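Notebook, glue and surface bench, June 2021

Continuing the adhesive residue tests from the last page. Today I wanted to close the question of the white table tops, because the Felby people are asking again and I have only half of an answer for them.

What I had from May: nine test pieces, cut from the same white sheet, all with the old label glue on them. Bundmont cleaner took the glue off from six pieces in one pass. On the other three it left a gray shadow which you can feel with a fingernail. At that time I wrote "dirt in the glue". I do not believe this anymore. I think the surface was already scratched under the label and the shadow is what sits in the scratches.

Morning

Warmed the three bad pieces to 41 degrees on the plate, put the cleaner on, covered with foil, waited 9 minutes. Wiped with the cotton cloth, not the blue paper. The paper leaves lint and then I am looking at lint under the magnifier and thinking it is glue. Please, who takes the last cotton cloth, write it on the list.

Result: shadow much weaker on two pieces, the same on the third. The third is the one with the deep mark in the corner, so it fits with the scratch idea.

Then I repeated with Hunisent, the new one in the small can. It smells less, but it runs. On a flat piece this is no problem, on a vertical edge it is gone before it does something. I tried to thicken it with the powder from the Bartoš kit. It became like yogurt and stayed where I put it, but afterwards the powder must be washed off two times. For a whole table I would not want to do this.

Gloss readings, same meter, same spot in the middle of each piece:

Clean sheet, not used: 64
After Bundmont, warm: 64
After Hunisent, liquid: 64
After Hunisent with powder: 41

The last number surprised me and I measured again after washing the piece a third time. Still 41. So the powder is polishing the surface or scratching it very finely, and I should have thought about this before. I keep the piece in the envelope, do not throw it.

After lunch

Thought about tops which are in daily use. The test pieces are too nice. A real top has scuffs and smudges in all directions, and here and there a brownish line where I can not say from looking if it is a crack or a stain. For a stain the warm method is worth trying. For a crack I would not let any liquid go in, first it must be filled.
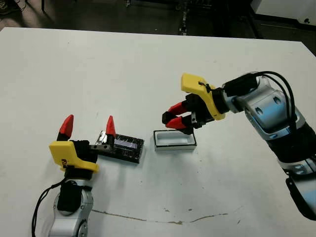
To do next

Order one more can of Bundmont. We have used more than I planned, the level is under the label.

Make scratched pieces on purpose. Use the gray pad, same weight on it, 164 strokes each, then glue, then wait one week. Without the week the glue comes off too easily and we learn nothing.

Find out how to tell crack from stain without damage. My idea is a drop of colored water, wipe after one minute, look with side light. Try it on scrap first, the color could stay.

Write to Felby: warm Bundmont is ok for label glue on white tops, no powder, cracks are still open. Do not promise them anything about the gray shadow.

Plate switched off, foil is in the bin with the lid.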